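Recording handover demos in sim, quick version

Wrote this up for Joonas and anyone else starting on the Hallitz two-arm setup. Assumes you already have the sim running and both leaders calibrated. If not, see Teguh's page first.

What you need
Two leader arms, foot pedal, the carton task loaded. Headphones off, you want to hear the beep.

Steps
1. Reset. Wait for the beep. Dont touch the leaders before it.
2. Left pedal to start recording.
3. Pick the carton with one arm, lift, bring it toward the middle.
4. Other arm comes in, closes. THEN the first one opens. Never at the same time.
5. Put it down, both arms home, pedal again.
6. Label it right away. good / bad / redo. No "maybe", the loader drops those.

Target is 120 episodes per operator. Last batch we kept 95, mostly lost to step 4. Episodes over 13 seconds get thrown out too so no long pauses.

Vary things! Start pose, carton angle, which arm picks first. If every demo looks alike the policy learns one path and falls over on anything else.
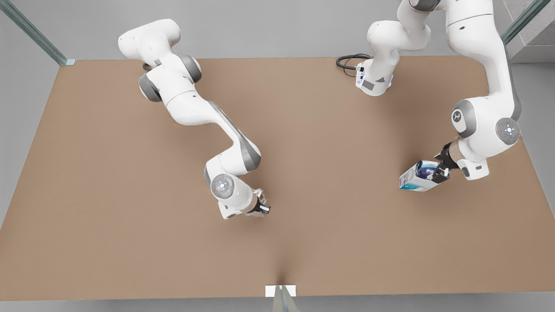 Approach height is the thing new people get wrong. Come in low with the free gripper and you end up scraping the table, and the policy copies that happily. The left arm has the carton lengthwise, with one end sticking out past the fingers toward the middle, and that end is what the right gripper should go for. Still open space between the two, so line up the wrist now, then close the gap slow.

Saving
Files go to the shared drive under your initials. Run the check script befor you upload. If it complains about missing joint states, redo the episode, dont patch it by hand.

Questions to Onni, he's on chat until 4 pm.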